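# About Magnusson Linen Service

Magnusson is a commercial laundry. We wash, dry, fold, pack and deliver for hotels, clinics, gyms and restaurants, and we have done that from the same building in Brostedow since the company started with two washers and a van. Today 316 people work here across three shifts. Most of what we handle is flat linen: sheets, pillowcases, tablecloths, bath towels. The rest is what we call smalls, meaning washcloths, napkins, socks, bar wipes and anything else that fits in one hand.

This page covers who we are and how we work. It also covers automation, which is the subject we get the most questions on from customers, job applicants and our own staff.

## What is automated today

The wash side has been automated for a long time. Loads are weighed, sent to a tunnel washer, pressed and moved to the dryers on a belt. An operator watches the line from a panel and steps in when a load is flagged.

Flat linen came next. The ironer line feeds, presses, folds and stacks sheets. Two people clip the corners at the front and one checks stacks at the back. Before the ironer was put in, the same job took a crew of nine, and it was the hardest job in the building on shoulders and wrists. The six people who came off that crew moved to inspection, mending and the truck dock. Two of them later became line leads.

Smalls are still sorted and folded by hand. A sheet has four corners and is always the same size. A sock comes out of the dryer in any shape at all, often inside out, and a machine that does well with flat goods has no idea what to do with it. A good folder does 400 pieces an hour and keeps it up for most of a shift. It is repetitive work, and it is where we have the most requests to transfer out.

## The Zindance project

Zindance is our name for the work we are doing on smalls. We run it with Orkitz, an engineering firm that builds handling equipment for laundries and textile plants. The goal is a station that can pick up small items from a table, straighten them, fold them and set them down in a stack.

The method is different from the one used for the ironer. Nobody writes out the motions step by step. A folder from our floor does the job holding a gripper in each hand, and the recordings of that work are used to train the system. The person has to do with two jaws what they would normally do with ten fingers, so it is slower than folding by hand, and it takes some practice to stop reaching with a thumb.

Folders who do this work are paid at the skilled rate, the same as mending and machine setup. Turns at the table last 90 minutes at most. After that the folder goes to a different task for the rest of the shift. Sign-up is by a sheet outside the break room and goes by seniority first, then by date. It is open to all three shifts.

By the date of the last update to this page, folders had completed 3,508 recorded folds. Some of those will be thrown out. A fold where the cloth slips and is picked up again is kept, and it is marked as such, as the system needs to see how a person recovers. A fold where somebody walks off to answer a radio is not kept.

What the folders know turned out to matter more than we had planned for. The first instructions from the engineers said to pick every item up by the nearest corner. Our people pointed out that you lose a crumpled piece that way as often as you catch it, and that it is quicker to pinch the top layer, lift a little and see how it hangs. The instructions were rewritten. Folders now sit in on the weekly review with Orkitz, on paid time.

## What it changes for people here

We can say what has been decided and what has not.

Decided:

- No one will be laid off as a result of Zindance. This is written into the current labor agreement.
- Anyone whose job changes gets training on paid time and keeps their pay rate while they learn.
- The folding stations on the east wall stay in use. Terry items over a certain weight and all customer-owned garments will go on being folded by hand.
- Recordings are used for training the equipment. They are not used to rate, rank or discipline employees, and supervisors do not have access to them.

Not decided:

- How many stations we will buy, if the trials go well enough to buy any.
- Whether a station will run on the night shift, when there are fewer people in the building to clear a jam.
- What the new job of station operator will be called and where it will sit on the pay scale. Talks on this are set for August.

We expect fewer hours of plain folding and more hours of inspection, stain treatment and machine tending. Some employees have told us they welcome that. Others like folding, are fast at it and do not want to stand at a panel. Both groups have a point, and the transfer list will be run so that those who want to stay on hand folding get the first claim on the hand folding that remains.

## Working with us

New hires start on sorting or folding and rotate through the floor in their first ten weeks. You do not need laundry experience or a background in computers. You do need to be able to stand for most of a shift and lift a full bag with a partner. Day shift openings go to current employees first, so most new hires begin on second or third.

Tours for customers and schools can be arranged through the front office. Closed shoes are required on the floor. Please allow time to sign in, and tell us ahead if anyone in your group is sensitive to heat or noise.

## Smalls at the table

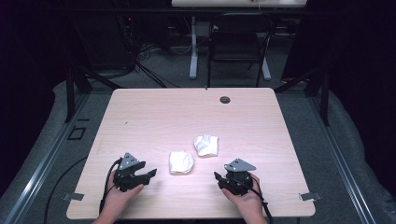
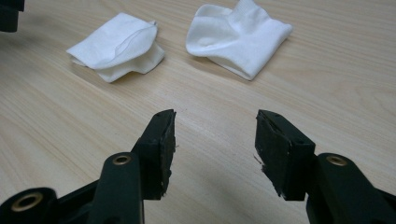 *Folding with grippers, Zindance project: two white pieces on the table, jaws open.*

Page updated 14 June 2019.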